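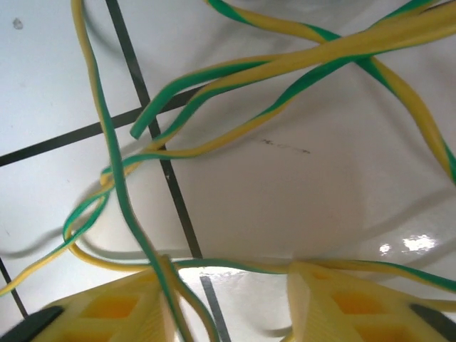 Best way to sort and store offcuts of green and yellow wire?

Asked by wirenest_dan in Workshop & Storage
298 views, 2 replies

I have reached the stage of life where I own more ground wire than ground. Every job leaves me with a few lengths of the green-and-yellow stuff, too long to throw out and too short to be any use on the next job, and they all go onto the white work surface, where they find each other and tangle.

With mixed colors I could at least follow one strand through the pile with my eyes. When every piece wears the same stripe, I pull on what I think is one end and something moves on the far side.

For storage I have three plastic baskets, the kind with holes all over: one pink, one teal, one pale lavender. I got them from Omcombe because they were stacked by the register and I am weak. My plan was long, medium and short, one basket each. My wife's plan is the trash.

So:

Is there a sane way to untangle this without cutting it?
Are baskets with holes a bad idea for wire? I can see an end finding its way out through the side and hooking on everything I own.
Does it matter which length goes in which basket, or am I overthinking plastic?

Shelf is 98 cm wide if that helps anybody. Budget is whatever is in the jar.

Severino Peñalver
Member, 108 posts

I did this for a living until my knees filed a complaint, so let me save you an evening.

Don't pull. Everyone pulls. Pulling turns a loose heap into a knot. Spread the heap out flat until you can see the crossings, then find a cut end that's lying on top. Lift that end up and over whatever it crosses and keep going until you meet its other end. Lay that piece straight, well off to the side, and start on the next one. The first takes forever and the last one takes no time at all.

Coil each piece as it comes free. Around four fingers for the short ones, around your hand and elbow for anything longer. Tuck the last turn through the middle twice. If you're feeling rich, Koech makes a little hook-and-loop strap that holds up fine, though I mostly use twist ties off bread bags.

Write the length on a bit of masking tape and fold it over the wire like a flag. You'll think you'll remember the length. You won't.

As for the baskets, the holes are only trouble if you toss wire in loose.

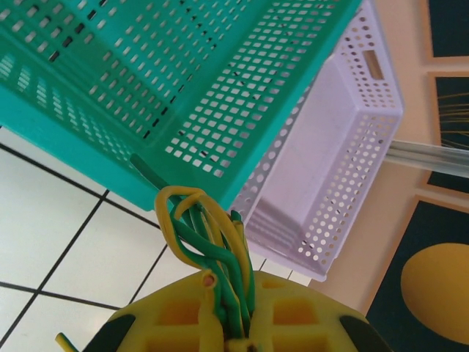 Which basket for which length

Teal has square holes right across the bottom as well as the slots in the side, and a loose end will go down one of those like a mouse. Coils only in there. I'd give it the long pieces, which make fat coils that can't go anywhere.

Lavender has a solid, smooth floor. Short stuff goes in that one, including the little stubs you swear you'll use for pigtails. Round holes in the walls, so keep the ends pointing in.

Pink gets the medium lengths, coiled. Face the handle slots toward you if your shelf is deep.

Then be strict. When the short basket is full, the shortest piece leaves the house. Your wife is right about some of it.

bondness_fan

Just get a Bondness drawer unit. Problem solved. I had baskets and now I have drawers and I don't think about wire anymore.

wirenest_dan
Original poster

Thanks, Severino. The lift-don't-pull thing is going on a sign.

bondness_fan, I looked at the drawers and then I looked in the jar.

Before I load anything I set the baskets out in a row to see which order I could live with. Pink on the left, teal in the middle, lavender on the right, so by your system it goes medium, long, short, and that will bother me every day until October. I may swap the first two. I'm also out of masking tape and have only a roll of Remier label stuff that sticks to everything except wire, so flags will have to wait. 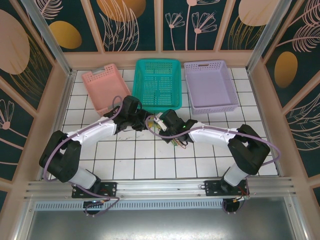

The three baskets in their current order, before filling.

Severino Peñalver
Member, 108 posts

Swap them. You'll reach for the wrong one otherwise and blame me.

Thread marked as solved by wirenest_dan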